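Rarnodora Building, shared kitchen users' meeting, July

Present: Traian Zamfir (chair, by virtue of sitting nearest the whiteboard), Cosmin Preda (minutes), three people from Lavine, one from Idus. Sandu sent regrets and a request for more shelf space.

1. Minutes of the last meeting
Approved. Two of those approving had read them.

2. Counter space
The counter between the sink and the window now holds everything that has no other home. Traian proposed that each tenant clear its own things by the end of the month. Lavine asked how anyone would know whose things were whose. Labels will be tried again, this time with tape that sticks.

3. Dark appliances and their parts
Idus reported that the black and charcoal housings show every fingerprint and that the undersides get skipped. Wiping is to include the underside, the rims and any column or bracket — a dry cloth first, and no spray near openings. Cosmin will put a cloth on a hook. Lavine will try not to take the cloth.

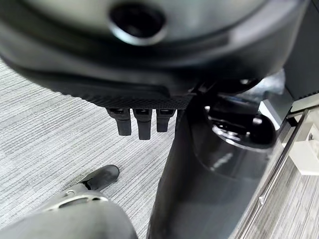 Who pays if a shared appliance needs a new part?
The shared kitchen fund covers anything up to 90 dollars. Above that, the tenants split the bill evenly, and Sandu has agreed to this by email.

4. Cupboards
There are 8 cupboards and, according to the list on the door, 923 is the code for the locked one. Agreed that the list should come off the door. Cosmin to change the code and tell people in person.

5. Fridge
Deferred. The Lavine soup was discussed at some length and its owner did not come forward. It goes out at 3 p.m. tomorrow.

6. Other business
Idus would like the good scissors back.

Next meeting when Traian finds a slot. Cosmin to bring the tape.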